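Quinlan Workshop Members Finish Hand-Held Gripper for Folding Project

Plans and parts list to be released in September

08/05/2021

The Quinlan shared workshop has completed the third version of Duleo, a hand-held gripper built by its members to record how people pick up and fold clothes. The recordings will be used to train a small robot arm that the group is building on the next bench.

Duleo is held in one hand and worked with a trigger. A camera mounted on the tool looks out over the fingers. The body and finger arms are black, the tips are blue, and the arms turn on small metal pins. The first two versions used screws at the joints, which worked themselves out after an evening of use.

"Clothes are hard on a gripper," said Boyang Song, who leads the build. "A sleeve cuff has several layers and the cloth beside it has one. We spent most of the spring on the tips."

The work took 11 months and was done mainly on open evenings. Six members took part. Prostelus, a local parts supplier, gave the metal pins and let the group use its drill press.

Members can also borrow the tool overnight and record at home with their own laundry. More than three households have signed up so far. 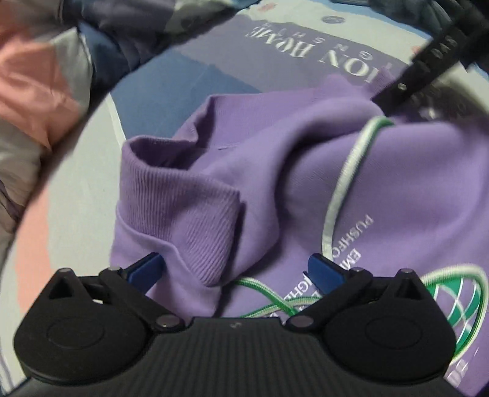 Page last changed: Quinlan web desk, revision 3

The blue tips meeting a lavender sweatshirt, near the ribbed cuff and a green and white cord. Thick, bunched garments like hooded tops come next on the group's list, followed by towels and socks.

Drawings, the parts list and assembly notes will be free to download. Printed copies will be kept at the workshop's front desk.

Contact: Boyang Song, Duleo build group, Quinlan shared workshop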